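Zuller 2 Entryway Cabinet
Bhatt Storage - Hall and Entry - Item 2454

The Zuller 2 is a floor-standing cabinet for entry halls, mudrooms and short corridors. It has two doors, one drawer across the full width and open shelf space behind the doors. It ships flat and is assembled with the screws and cam locks supplied. A Phillips screwdriver and a rubber mallet are needed. Power drivers should not be used on the cam locks.

Price: $339
Delivery: curbside, one carton
Finish: white body, gray drawer front

Placement

The cabinet must stand on a hard, level floor. On carpet, put a rigid board under the legs before leveling. Leave a gap behind the back panel if the wall has a baseboard heater or an outside wall that sweats in winter. Both doors need a clear swing in front, so check the arc of the front door of the house before choosing a spot. In narrow halls the single-door Flernemside model is the better fit.

Fix the cabinet to the wall with the strap in hardware bag C. The strap supplied is for wood studs. Masonry and metal studs need a different anchor, sold at any hardware store.

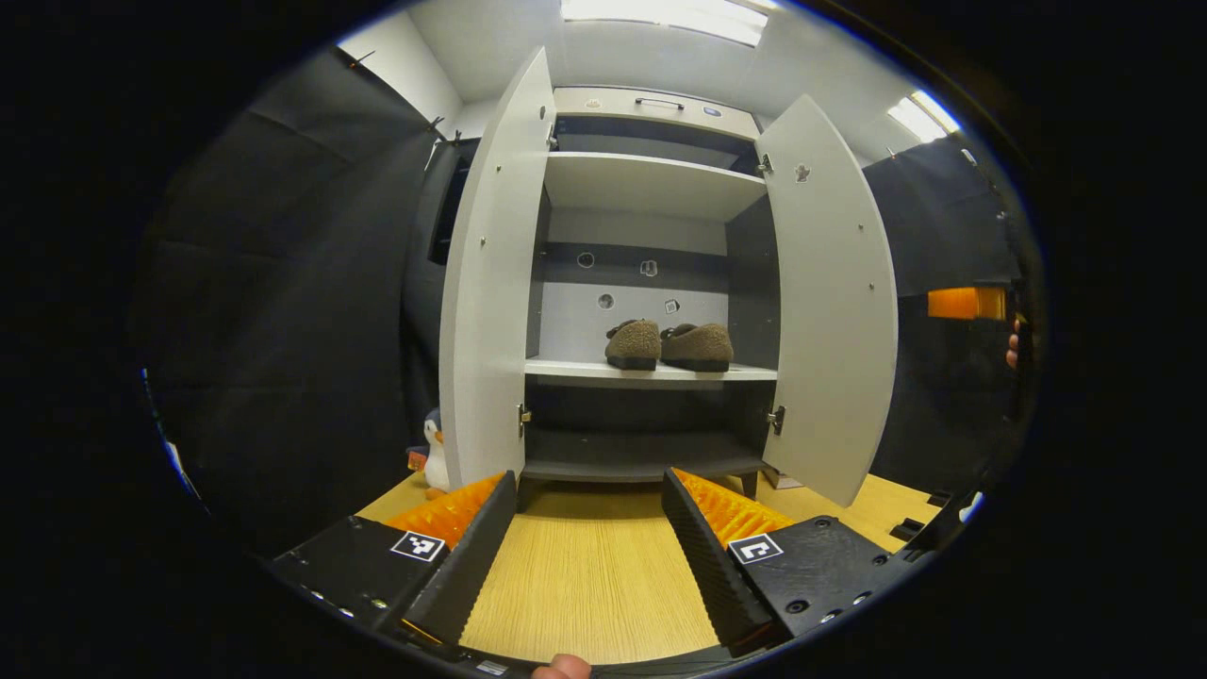 Load limits are given for weight spread evenly over a shelf. The drawer is meant for light items such as gloves, keys, leashes and mail. Do not stand on the base or use an open door as a support. A door that has been leaned on will usually drop at the free corner, and the hinge screws will then need to be reset one hole at a time.

Door adjustment

Each hinge has two screws. The front screw moves the door left or right. The rear screw moves it in or out. Turn a quarter turn, close both doors, check the gap, and repeat. Adjust the upper hinge first.

Care

Wipe with a damp cloth and dry at once. Mild dish soap is fine. Bleach, acetone and abrasive pads will dull the finish. Let wet footwear drain on a tray before putting it away - standing water at a shelf edge will swell the core, and this is not covered.

Spare parts

99 - hinge, left or right
437 - drawer runner, pair
Touch-up paint is sold in white only.

Changes

Units made from May on use a longer wall strap. The older strap is still safe and does not need to be replaced. Zavness drawer inserts fit both versions.

Assembly sheet by Rigoberto Ospina. Parts orders and warranty claims go to Fidelina Echeverri at the Bhatt service desk.

Page revised 3 January 2021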